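Library > Working Papers > Reading and Fiction > Section 4

4. Letters in the back pages: how readers of the Joramon novels talked to each other

We came to the letters almost by accident. The Joramon books are generally discussed for their long, patient plots and for the city of Sandthorpe, which readers either adore or find exhausting, and we had planned to write about the city and leave it there. But the Jondano paperbacks carried a few pages of reader mail at the back of each volume, and once we had started reading those pages (with a good deal of coffee) it was hard to go back to maps and street names.
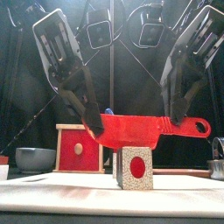 The collection we worked from holds 11 volumes, which between them print letters from the first year of the series to the last. We read every letter twice, once quickly and once with notes, and we sorted them by what the writer seemed to want. A good many wanted a correction. Someone has noticed that a ferry leaves from the wrong side of the harbor, or that a minor character has lost a sister between books, and would like this put right, please, in the next printing. Others wanted company. They gave their home town and asked whether anyone nearby had read as far as the flood.

What surprised us was how warmly the two kinds of letter got along. A reader who began by complaining about the ferry might come back two volumes later, answering a stranger's question about the same harbor with real kindness – and with the timetable worked out in full.
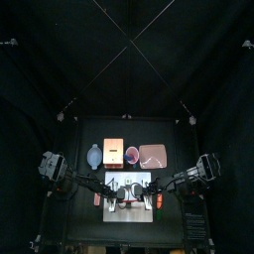 Béla Gulyás read an early draft of this section and felt we were being too generous. In his view the editors picked friendly letters because friendly letters sell books, and the cross ones went into a drawer at the Oláh office and stayed there. It is a fair point, and we can only answer part of it. The printed pages do include some very cross letters, among them a complaint of around 3,000 words about a wedding, which the editors let run over into the following volume. We have no way of knowing what they left out.

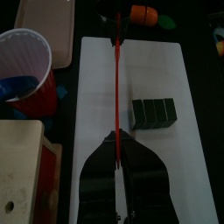
Figure 1. Two-fingered gripper above a white sheet, with a thin red line ahead of the fingertips.

With that caution in mind, we turn to the letters about endings. Readers of a long series live with unfinished business for years, and they grow attached to their own guesses. In volume 6 a correspondent lays out how the story must close, and does it so persuasively that later writers refer to "the proper ending" and mean hers. When the author's own ending arrived, several people wrote in to say they had enjoyed it very much and would be keeping the other one.

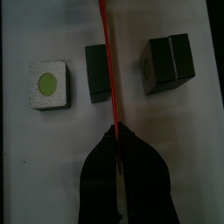

We don't read this as stubbornness. The letters suggest that people had been sharing the story for so long that it had come to feel like common property, a bit like a family anecdote that each cousin tells in a different way. The author seems to have understood this well enough. Her one printed reply, in volume 11, thanks the readers for looking after Sandthorpe while she was busy, and asks whether the ferry is running on time.

Section 5 takes up the translated editions, where the letter pages were dropped and readers had to find other places to talk.

Filed under: Science fiction, Readers and fandom, Series novels

Related papers
Borrowed cities: place names in the Joramon novels
Cover art and the second-hand shelf
Who finishes a long series?
Notes on translating invented slang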